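Courses > Robot Programming > Handouts > Unit 6: Teaching by Demonstration

Unit 6 Handout: Recording a Task by Hand and by Remote Control
Prepared by Hagos Seyoum, August

1. Purpose of this unit

Students will record demonstrations of a multi-step task in two ways and compare the resulting data. In the first method, called kinesthetic teaching, the operator holds the arm and guides it through the motion. In the second, teleoperation, the operator moves a separate leader device and the arm follows. Both produce a time series of joint positions and gripper commands, which is later used to train a policy.

The terms "demonstration," "episode" and "trial" are used loosely in the literature. In this course an episode is one recording from the start signal to the stop signal. A demonstration is an episode that has been reviewed and accepted. A trial is an attempt by the trained policy, with no operator in control.

2. Kinesthetic teaching

The arm is placed in gravity compensation and the operator grips it above the wrist. Contact forces are felt directly through the arm, and most beginners produce a usable path within their first session. The method has two known weaknesses. The operator's hands and forearms enter the camera view, so the images differ from those the policy will receive when it runs alone. The operator also tends to drag the arm through configurations that the controller would not choose, and the playback may be jerky near the joint limits.

If kinesthetic episodes are to be used with camera input, the path must be replayed without the operator and the images recorded during the replay. Objects must be returned to their starting positions before the replay begins.

3. Teleoperation

The Hedholm leader arm has the same joint layout as the follower, at a smaller scale. Align the two arms before enabling the link. The software will refuse to connect if any joint differs by more than the permitted amount, and students are not to override this check.

The operator should watch the workspace directly during the first two practice runs and use the camera view only after that. Depth is difficult to judge from a single fixed camera, particularly when items are held upright one behind another.

4. The assembly task

The task used throughout this unit is the stacking of a sandwich from separate ingredients. It was selected for the variety of contact it requires. A bun is light and compresses under the fingers. Sliced cheese and ham are thin and must be taken by the upper part. Lettuce has no fixed shape, and two grasps at the same coordinates may give different results. 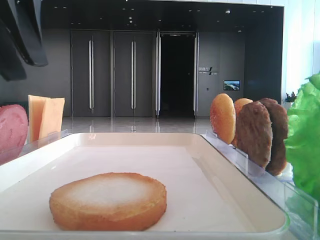
Findlow, August

One half of the bun is placed first and lies flat on the tray. The remaining ingredients stand upright in clear holders on either side, with ham and cheese to the left and buns, patties and lettuce to the right. The position of the first half determines the position of everything placed afterward, and an episode in which it comes to rest against the tray wall should be stopped and discarded.

Transparent holders are a recurring source of error. Their edges are hard to see from the camera and a finger may strike one during the approach. Bring the gripper in from above, lower it between the holder and the item, and close slowly. Do not correct a poor grasp by squeezing harder. Open, rise, and approach again. A recovery of this kind is worth keeping, provided it is marked in the log as a recovery.

5. Recording procedure

Set the Chala recorder to the task name given on the bench card. Confirm that joint, gripper and image streams are all active. Move the arm to its start pose and wait for the tone. Carry out the task at an even speed, without pausing to plan in the middle of a motion. Return to the start pose before pressing stop.

Long pauses should be avoided. A policy trained on hesitant episodes will often hesitate at the same points, and in some cases will not resume.

6. Reviewing the data

The shared set from the previous term contains 1,742 episodes, of which 570 were recorded by kinesthetic teaching. A further 53 were withdrawn at review and are stored in a separate folder. Students may consult the withdrawn episodes when preparing the written answer for this unit.

For each episode, check that the streams begin and end together, that the gripper signal matches the motion in the images, and that the task label is correct. Record the decision and the reviewer's initials in the log. Operators do not review their own episodes.

7. Work to be submitted

Each pair submits its accepted demonstrations by both methods, the completed log, and a comparison of one page. The comparison should address path smoothness, time per episode, and the number of recoveries. Submissions are due at the start of the Wednesday laboratory session.

Reading: Finik controller manual, chapters on gravity compensation and leader alignment. Copies are kept in the laboratory and may not be removed.

Contact the course office | Copyright Department of Automation, Findlow | Back to top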